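Clisano Color Words: README

What is in this folder

A word list and a set of short written answers on how people name everyday colors. The answers were collected in Fanadov and Zamholm, from adults who filled in a paper sheet at a library table. There are 80 sheets from each town. Nothing here was measured with an instrument. If you need spectral values you will have to look elsewhere.

The files

terms.csv: one row per color word, with spelling variants in the second column.
answers.csv: one row per answer, with the sheet number, the town code (F or Z) and the prompt number.
prompts.txt: the 40 prompts in the order they were printed.
notes.txt: remarks people wrote in the margins, typed as written.
changes.txt: what changed between versions.

All files are UTF-8 with commas as separators. Empty cells mean the person left the line blank. A dash means the person drew a dash. We kept these apart after some argument, and the code in terms.csv does the same.

How the prompts work

Each prompt is a sentence with a gap, such as "The sea in January is ____" or "A bus ticket is usually ____." People were asked for the first word that came to mind and were told that two-word answers were fine. No color chips were shown. The sheets had no pictures on them at all, so every answer comes from memory and habit.

Spelling was left alone in answers.csv. "Turquoise" shows up in more forms than any other word in the set, and all of them are mapped to one entry in terms.csv. "Gray" and "grey" are also mapped together.

Known trouble spots

The border between blue and green is the messiest part of the list. Cyan, teal, aqua and turquoise are used by some people as four separate colors and by others as one. We did not merge them. Pink has a similar problem at the red end, where one person's deep pink is another person's light red.

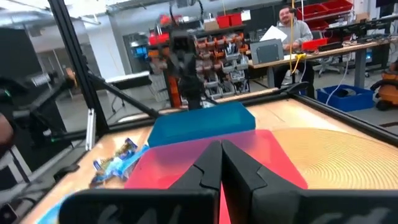 Honeylyn Tagle: I would not call teal and turquoise the same thing on any day of the week. Teal has gray in it. If you ever merge those two rows please keep the old file around, I have a lesson built on the split.

The rows stay split in this version. If they are merged later, the old terms.csv will be kept under its present name with the version number added.

Magenta is rare. Most people who used it also wrote "pink" somewhere else on the same sheet, so it should be read as a finer choice within pink. Lavender, lilac and purple overlap in much the same way, and a few answers join two of them with a slash. Slash answers are kept whole in answers.csv and have their own flag, called "joined".

Prompt 6 was misprinted on the first batch of Zamholm sheets. It read "A ripe plum in" where it should have read "A ripe plum is." People answered it as if it were correct, but the rows carry a flag called "misprint" so you can drop them.

Modifiers

Words like "light," "dark," "pale" and "dirty" are stored in their own column. We did not try to rank them. "Clear" was hard to place. Some people use it to mean see-through, and others mean bright and clean. It is stored as a modifier when it comes before a color word and as a full answer when it stands alone. "See-through" and "frosted" are handled the same way.
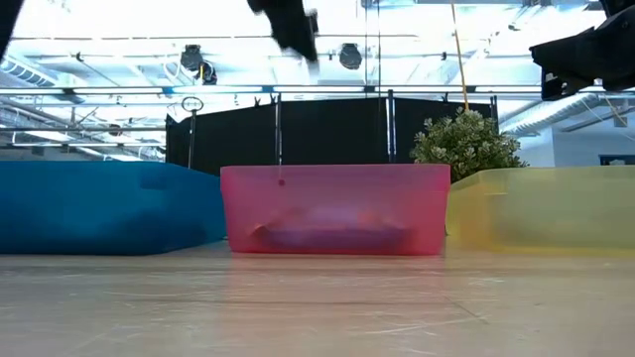
Bins in blue and pink plastic, both see-through to some degree.

Coding

Rüdiger Rieger and Honeylyn Tagle coded the Fanadov sheets separately and then compared. Where they disagreed, both codes are given, in the columns code_a and code_b. The Zamholm sheets were coded by Rieger alone, so code_b is empty for that town. Please do not read the empty column as agreement.

The coding guide follows the Baptista scheme, with two changes. "Beige" is its own group here and does not sit under brown. "Gold" and "silver" are kept as colors even when the answer may refer to a material.

Limits

The people who filled in the sheets were library visitors with time to spare on a Tuesday. They are older than the towns as a whole. Age was asked in bands and left blank by many. First language was not asked, which we regret. The set is too small to support claims about either town.

Use

You may copy, change and share the files for any purpose if you name the Clisano list as the source. Teachers have asked for a printable version of the prompts. It fits on one side of a sheet if you set the margins narrow.

Still to do

Type the last of the margin notes from Zamholm. Check the accents in notes.txt. Raise the size limit on the joined field, which now cuts off at 200 characters.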